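We use cookies to improve your visit. By continuing to browse you accept our cookie policy.

Countertop maker says its dark finish "stays clean." Buyers may want to wait

9 July 2023

Kettler, the kitchen surface company, has started selling a matte dark gray countertop under the name Nernetti, and it is making a large promise with it. The finish, according to the brochure, "hides the day." Crumbs, dust, fingerprints and dried water spots are all supposed to fade into the color, so that a busy household can wipe down once in the evening and forget about it.

That would be welcome news to anyone who has lived with a dark counter. It would also be a surprise. Dark matte surfaces have been in fashion for years, and the complaint from people who own them has hardly changed: flour shows, dust shows, and a greasy thumb shows most of all.

The company bases its claim on a home trial run in June. Kettler says 80 households in Loren had a Nernetti section fitted next to their old counter and were asked to rate both. Most preferred the new one. The brochure gives no breakdown beyond that, and it does not say what the old counters were made of or how worn they were. A brand new slab beside a tired one will win most contests of this kind.

The sections were fitted at no charge, and the households got to keep them. Kettler says this had no effect on the answers. Maybe so, but people tend to speak kindly of a free counter. 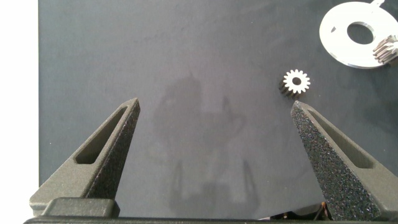
Price is the other thing the brochure passes over quickly. A basic Nernetti top starts at $600, before cutting, edging or delivery, and the care kit is sold apart. Buyers are told to use only the company's own cleaner, a spray bottle that is meant to last 2 months. For a finish that is said to need so little attention, that is a lot of spraying. Dark gray with no shine to it can look soft and even in a showroom, under warm lamps, with a bowl of lemons on top. Put the same sort of color in plain light and you get a slightly mottled surface with a dusty look to it and faint pale smudges here and there. Some people like that. It is a lived-in look and there is nothing wrong with it - but "hides the day" is a strange way to sell it.

Starbridge, the home goods chain that will carry the line, is more careful with its words. Its own leaflet calls the finish "easy-care" and leaves out the line about fingerprints. Asked why, the chain said it writes its own product copy and had not seen the full results from Loren. It expects to have samples in all of its kitchen departments by the end of the summer.

The warranty deserves a slow read as well. It runs for 20 years, which sounds generous, and it covers cracks and lifting edges. It does not cover "changes in surface appearance from normal use." In other words, if the finish stops hiding the day, that is the owner's problem. Scratches are left out too, as are marks left by any cleaner other than Kettler's.

Asked whether the trial results would be published, the company said it was "looking at ways to share customer stories." It would not say whether the households will be asked again after a year, when the answers might be more useful.

Shoppers who like the color can ask for a loose sample, which Starbridge says it will lend out for a small deposit. Take it home, set it by the stove, cook a few dinners near it and leave the special spray alone. Look at it in the morning with the blinds open. Kettler is taking orders now, with the first deliveries due in the fall.

Contact the newsroom | Copyright 2023, all rights reserved | Back to top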